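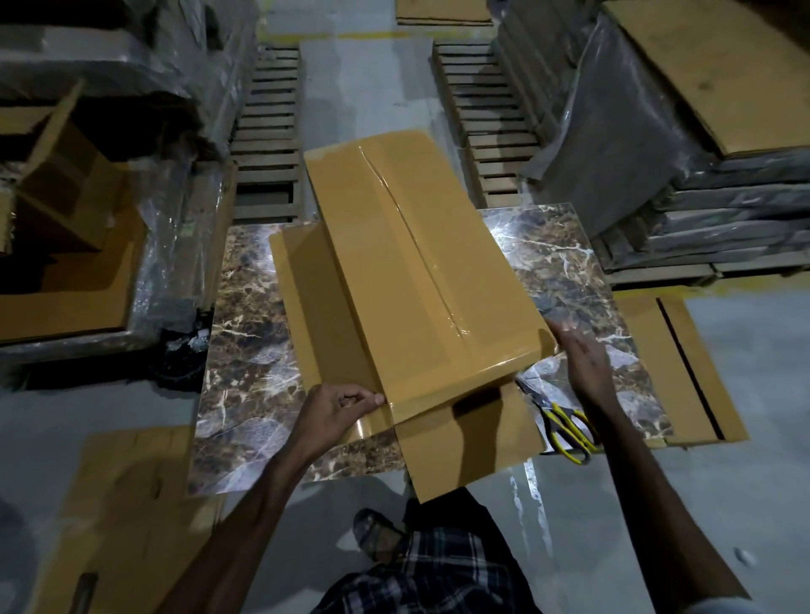 面向模仿学习的第一视角包装作业示范数据采集

课程项目报告
作者:Kipchumba Wanyama、Shayne Ashby

摘要

本项目以大幅面瓷砖的手工纸箱包装为对象,采集第一视角视频示范,并完成动作分段标注,用于训练一个动作识别与下一步预测模型。采集地点为 Mosholm 的瓷砖仓库,共得到有效示范 139 段。报告说明任务定义、采集流程、标注规则、数据划分方法以及基线模型的结果,并记录采集过程中出现的问题。数据集在组内称为 Ulura,下文沿用此名。

1 背景与任务定义

瓷砖出库前的纸箱包装目前仍以人工为主。箱坯平放在地面,操作者将瓷砖与箱坯对位,依次折起各侧翻边,压实折痕,再按需要修剪和固定。该过程对机器人系统有三方面的困难:纸板为可变形物体,翻边在松手后会回弹;瓷砖表面抛光,反光区域随视角移动,深度估计误差较大;双手分工不对称,一只手夹持,另一只手压平或悬停待命,两手角色在数秒内可能互换。

现有公开的第一视角数据以厨房和桌面任务为主,地面作业较少。地面作业时操作者多为蹲姿或坐姿,摄像头朝下,腿部和足部经常进入画面,手与物体的相对尺度也与桌面任务不同。我们最初用桌面数据预训练的手部检测器直接处理试采视频,足部被误检为手的情况较多,尤其是操作者穿露趾凉鞋时。这一问题促使我们在标注中单独加入足部类别,见第 3 节。

任务定义如下:输入为头部视角的 RGB 视频,输出为当前动作类别及下一动作类别的概率分布。本阶段不涉及力控,也不输出末端执行器轨迹。

2 采集流程

2.1 设备与佩戴

摄像头固定在操作者额前,光轴向下倾斜,使双手的常用工作区落在画面中部。佩戴后由采集员让操作者做一次双臂前伸和一次收回,在监视画面中确认两只手腕均可见,之后锁紧支架。操作期间不再调整角度。若支架松动,该段作废,重新录制。

曝光采用锁定方式。试采阶段使用自动曝光,操作者低头靠近瓷砖时,镜面反光会使整幅画面变暗,翻边下方的阴影细节丢失,折叠状态无法判读。改为锁定后,反光区仍有局部过曝,但纸板边缘与瓷砖边缘的分界可以保留。

2.2 场地条件

作业区为浅灰色混凝土地面,周边堆放缠膜的成托货物、木托盘和待用箱坯。我们没有清空背景。原因在于模型最终部署的环境与采集环境相同,背景杂物属于必要的干扰;平铺在地面的备用箱坯与正在折叠的纸箱颜色接近,对区分“操作对象”和“同类物体”有直接价值。过道黄线在部分视频中可见,标注时不作为参照物使用。

照明为仓库顶灯,未加补光。早上八点至十点之间,卷帘门打开,侧向自然光进入作业区,瓷砖上的反光形态与其他时段不同。我们将该时段的示范单独标记,以便后续分析光照影响。

2.3 操作者与指令

参与示范的操作者为 3 人,均为仓库的熟练包装工。我们只给出起止条件,不规定中间步骤的顺序:起始为箱坯与瓷砖均平放于地面,终止为所有翻边闭合且双手离开纸箱。操作者按平时习惯作业,工具放置位置自行决定。剪刀等工具常被直接放在砖面上,有时一部分压在翻边下面,形成遮挡。此类情况保留,不要求重录。

每段示范开始前,采集员口头报出段号,音轨只用于对齐,导出时删除。操作者面部不入画。仓库方要求不出现客户单据,因此贴单工序不在采集范围内。

2.4 剔除标准

满足以下任一条件的视频不进入数据集:双手同时离开画面超过五秒;中途有他人接手;摄像头角度发生明显改变;终止条件未达到。按此标准共剔除 53 段,其中角度改变所占比例最高,主要出现在采集初期。更换后脑侧绑带后,该类问题明显减少。

3 标注规则

3.1 动作类别

动作按左右手分别标注,两条时间轴相互独立。类别包括:接近、捏持、折起、压平、拉紧、悬停、取工具、放工具、剪切、撤离。

“悬停”一类在初版规则中并不存在。初版把手部静止且未接触物体的片段归入“接近”,导致该类内部差异过大。典型情形是左手拇指与其余手指捏住翻边一角,右手掌心向下张开,停在纸板边缘旁侧。单看右手,无法确定下一步是压平、拉紧还是撤离,归入“接近”会给预测任务引入错误的意图标签。修订后,手部未接触且位移小于阈值的片段统一标为“悬停”,意图由后续片段给出,标注员不作推断。

“捏持”与“拉紧”的区分以纸板是否发生位移为准,须比较连续帧。单帧不足以判定时,标注员须前后各查看至少十帧。

3.2 物体状态

纸箱状态按翻边分别记录,取值为展开、部分折起、闭合。部分折起的判据为:翻边已离开展开位置,且边缘与瓷砖之间仍可见阴影或砖面。砖面纹理对该判据有影响。深色大理石纹砖的浅色脉纹与翻边下露出的窄缝在低分辨率下容易混淆,标注工具因此默认以原始分辨率显示翻边区域。

3.3 身体部位

分割标注包含左手、右手、左前臂、右前臂、腿部、足部。腿部衣物与鞋归入对应部位,不单独设类。格纹衣物的边缘对比度高,自动预分割常将其切成多块,需人工合并。

3.4 一致性检查

标注由两名作者分别完成,并抽取部分视频进行双人重复标注。分歧集中在“压平”的结束时刻:手离开纸板后,翻边可能继续回弹,一方以手离开为结束,另一方以翻边静止为结束。最终统一为以手离开为准,回弹过程计入物体状态轴。此前已完成的标注按新规则全部返工。

4 数据划分

数据按操作者划分,2 人用于训练,1 人用于测试。验证集从训练操作者的最后一个采集时段中抽取,不与训练段交叉。早期曾尝试随机划分,验证指标偏高,检查后发现同一操作者在相邻两段中动作顺序几乎相同,模型可借助背景中托盘与货堆的相对位置识别所属时段。按操作者划分后该捷径不再有效,指标随之下降,本报告只采用后一种划分。

测试操作者为左利手。此安排增加了测试难度,但也使双手角色与左右标签脱钩,可以检验模型是否仅记住了“左手捏持、右手压平”的固定搭配。

5 基线实验

基线采用冻结的图像编码器加时序卷积头,输入为固定长度的短片段,左右手各设一个分类头。编码器权重来自 Pearce,即本课程提供的共享模型库,未作微调。

识别任务中,“剪切”和“取工具”表现最好,原因可能是工具手柄颜色鲜明,与纸板和砖面反差大。为检验这一推测,我们在测试视频中对剪刀手柄区域作灰度处理,“取工具”的召回率随即下降,说明模型对颜色有较强依赖。若现场更换工具型号,该类结果不可直接沿用。

“悬停”与“接近”仍是主要混淆对。延长输入片段有所改善,但预测延迟相应增加。预测任务中,模型对首个翻边之后的动作判断较稳定,对最后一个翻边之后的动作判断较差,后者在训练数据中的变化也最大:有的操作者直接撤离,有的会重新压一遍中央折痕。

左右手分类头共享参数的版本在左利手测试数据上优于独立参数版本,在训练操作者的验证集上则略差。我们选择共享版本作为最终基线。

6 问题与局限

(1)箱坯种类单一。全部示范使用同一规格的黄褐色瓦楞箱,换用白色面纸或覆膜纸板后的效果未经验证。

(2)缺少失败示范。剔除标准排除了未达到终止条件的视频,模型没有见过翻边撕裂或对位错误后的纠正过程。Trutirbridge 实验室的同学建议将这些视频另存为子集,我们采纳了这一建议,但尚未标注。

(3)无深度与触觉信息。压平动作的力度只能从纸板形变间接推断。

(4)视角单一。头部视角下,远端翻边常被已折起的面板遮挡,其状态标签中有相当一部分为“不可见”。增加一个固定侧视机位可以缓解,但会占用过道,需与仓库重新协商。

7 后续工作

下一阶段先补标失败子集,再采集第二种规格的箱坯。三月起仓库将调整作业区位置,背景会随之改变,可用于测试模型对场景变化的稳定性。标注工具需增加翻边编号的自动继承功能,目前每个片段均需手工重选,耗时较长。

分工:Kipchumba Wanyama 负责采集、剔除审核及第 2、4 节撰写;Shayne Ashby 负责标注工具、基线实验及其余章节撰写。标注由两人共同完成。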